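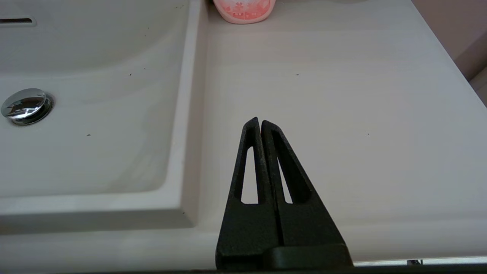
石けん作りの話になると、ビンタ・オサギエさんは止まらない。「朝、顔を洗うたった2分が楽しみになるんですよ。それってすごくないですか!」

小さな石けん工房「Skesska」を開いたのは36歳の11月。きっかけは友人のアマラチ・エデットさんにもらった、不格好なオリーブ石けんだったという。「角は欠けてるし、色もまだら。でも泡がもう、クリームみたいで。その晩のうちに作り方を教えてって電話しました」

最初の14回は失敗続き。固まらない、分離する、なぜか台所じゅうが魚くさい(このときの配合は今も秘密だそうだ)。それでもノートは全部取ってあり、見せてもらうと油の染みだらけで、これがまた実にいい。

いま夢中なのは、ラベンダーと米ぬかの「Zurkamham」。型から出したあと、棚で30日以上寝かせる。「待つのがつらい! 毎日のぞきに行って、においだけ嗅いで帰ってきます」
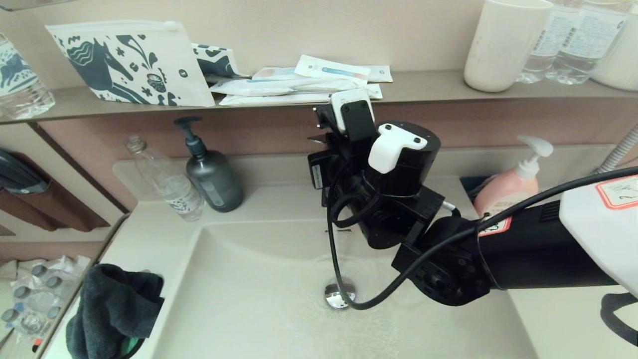
淡い色のカウンターと白い洗面ボウル。壁はくすんだピンク。

使うときのコツも聞いてみた。「よく泡立てて、手でこすらないこと。あとは水を切って置いてあげてください。びしょびしょのままだと、すぐ溶けちゃうので」

次は海藻を試したいそうで、エデットさんはもう試作品の予約を入れている。「魚くさくならないといいけど」とオサギエさんは大笑いしていた。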